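Sivitz Hand

The Sivitz Hand is a hand-held parallel gripper kit sold by Irton, an automation supplier based in Husum. It is used to record manipulation tasks by hand, so that the recordings can later be used to program or train a robot arm. The kit was designed by Pantelis Stamatopoulos and went on sale in February as a replacement for the earlier Cao model.

Design

The operator holds the tool and opens and closes the jaws with a trigger. A wide-angle camera looks out over the fingers. The jaws open to a maximum of 112 mm, and the kit weighs 83 g less than the Cao, mainly through changes to the handle. Battery life is given as 70 minutes of continuous recording.

The fingers follow the fin-ray pattern, in which a flexible wedge with internal ribs bends around an object when pressed against it. They are moulded in a soft plastic and attach to rigid mounts with screws. Replacement fingers are sold in pairs and come in more than one colour. Fingers made for the Cao do not fit.

Contents and service

The standard kit includes the gripper, 2 pairs of fingers, a charging cable and a carrying case. Irton also offers a calibration service, in which the tool is returned to Husum and the jaw travel is checked against a gauge. The service is free in the first year – after that it is charged per visit, with return freight extra.

Use

The kit is marketed to small laboratories and workshops. Typical tasks are sorting, packing and clearing a desk or bench, with household and office goods as the objects. Smooth, rounded items are commonly used to judge the fingers, which have to keep hold of a curved shell without marking it.
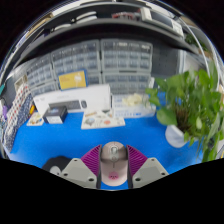 A computer mouse held upright between purple fin-ray fingers, over a desk with a blue mat.

Reception

Reviewers generally favoured the fingers over those of the Cao. The trigger drew some criticism as too stiff for long sessions, and left-handed users noted that the charging port sits under the palm. Irton later added a softer trigger spring to its parts catalogue.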